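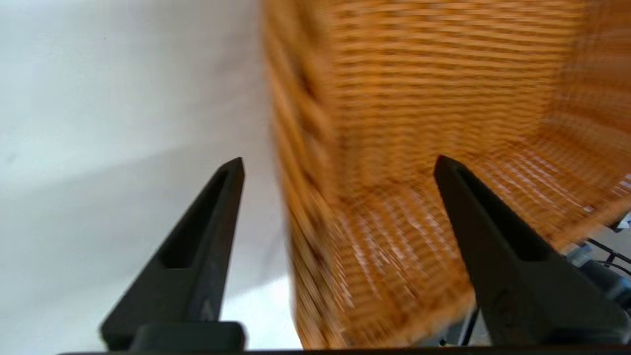
Wrist camera close to the orange basket, cell 2, Daltetti line.

Daltetti basket cell: questions we keep getting

Do I have to redo the finger alignment every week?
The vendor sheet says weekly. I have my doubts. Nghĩa Đặng went through our log, and in 409 checks he found 5 where the fingers needed touching. Check on Saturday before the first shift and leave them alone if they pass.

Is the wrist camera blurry because it's broken?
Probably not. A close view on a fast move will smear. Stop the arm and look again before you order a new one. Mariama Fiadzo has sent two back to Nesorus and both came home marked "no fault." 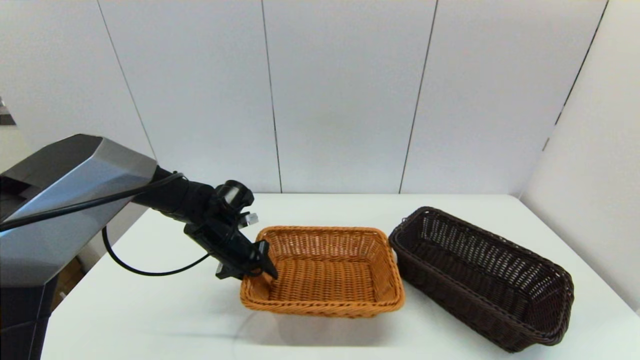 Where should the cable hang?
Low enough that the wrist can turn all the way without pulling on it. People love to zip-tie it tight because it looks neat. Please don't. Run the wrist through its full turn at slow speed and watch the loop the whole way.

Can I skip the open-jaw check if the cell ran fine yesterday?
You can, and I'd like to hear how you know it ran fine. Open the jaws over a clear part of the table and compare both tips. 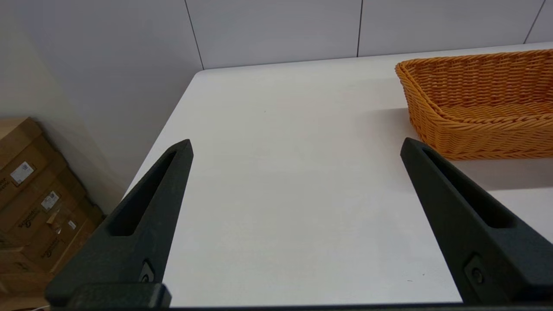 If one side sits farther out, go to the finger screws first. Snug, then a quarter turn, by hand. Software offsets will hide a crooked finger for a while, and then you get to fix it twice.

Does the "self-calibrating" option work?
Antwi quoted us 2,651 for it. Yaw Asante asked for test results on woven baskets and got a brochure. We calibrate by hand.

Do scuffs on the fingers matter?
Marks on the surface, no. A chipped tip, yes. Swap both fingers together.
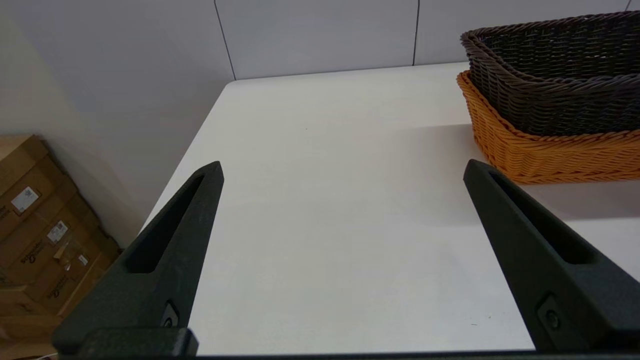 Jaws open over the table, brown basket nested in the orange one.

Can it pull nested baskets apart?
Sales says yes. Until I see it done for a full shift, separate them yourself.

Who do I ask?
Bronisława Wysocka, extension 393, before 3 p.m.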